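# Bored tables: what people do with their hands in a study room

I started this project in May after losing an entire afternoon to picking at a bit of tape on my desk. Was it just me? I wanted to know what everyone else does to furniture while they're meant to be revising, and my tutor said it would do for the observation module as long as I wrote it up properly. So, here goes!

The plan was to use the study rooms at Skoststead, where there are 58 seats across 2 floors, and to do it with a survey and some looking. The survey went out through Stukeo (the student noticeboard app, which I can't recommend if you like your formatting to stay put) and I got 161 replies, way more than I'd hoped for. The looking was me wandering round at closing time with a clipboard, noting down pen marks, stickers, scratches, dents and chewing gum. Glamorous stuff.

I had three questions to begin with and dropped one. The one I dropped was whether people fidget more before exams, which would have meant starting in the autumn, and I didn't.

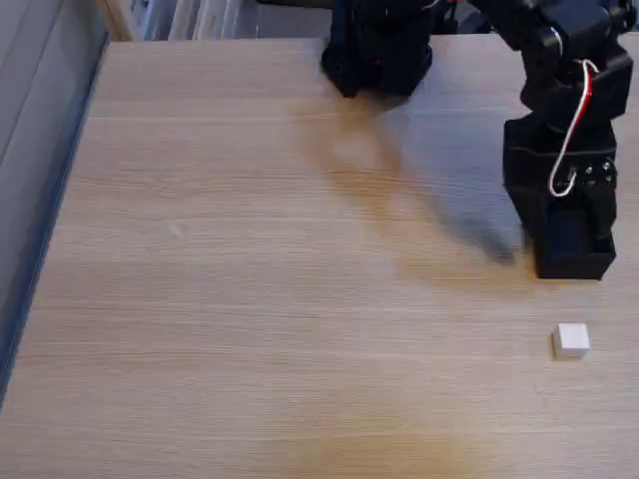

Fidgeting turned out to be much harder to define than I'd expected. My first survey draft just asked "do you fidget?" and the friends I tested it on all said no, while clicking pens at me. The second draft listed things like tapping, doodling, peeling and rubbing, and suddenly they all did at least two of them. Rubbing was the surprise for me. People wrote quite lovingly about following lines with a fingertip, and I can see the appeal on a pale tabletop with fine grain running from side to side, because your finger has something to follow while your brain is off elsewhere. One reply said they do it when reading anything longer than a page – I've caught myself doing it ever since.

Doodling came top, which I'd guessed, and peeling came second, which made me feel a lot better about the tape. Gum was almost never admitted to. The undersides of the Skoststead desks tell a different story, and I'd suggest gloves to anyone repeating this part.

The looking side has problems. I couldn't tell old marks from new ones, so a scratch from years back went in the same column as one from that morning. I tried to get round this by taping squares of Vimeck drawing film to a few desks and checking what had appeared after a week, but most squares got peeled off (well, of course they did). I've left those results out of the main table and put them in the appendix.

I also compared the quiet floor with the group floor. The quiet floor had more small, careful drawings and the group floor had more names and initials. My favourite find was the word Lâm in tiny blue capitals on seven different desks, getting neater each time. I still don't know if it's a person or a café.

If I did this again I'd write the survey first and the title last, ask about phones (a massive gap, several people pointed it out), and aim for 1,000 replies across more than one building. I'd also sort out a proper way of dating the marks before picking up the clipboard. The full question list and my tally sheets are in the appendix, with the coffee stain on sheet four left as it was.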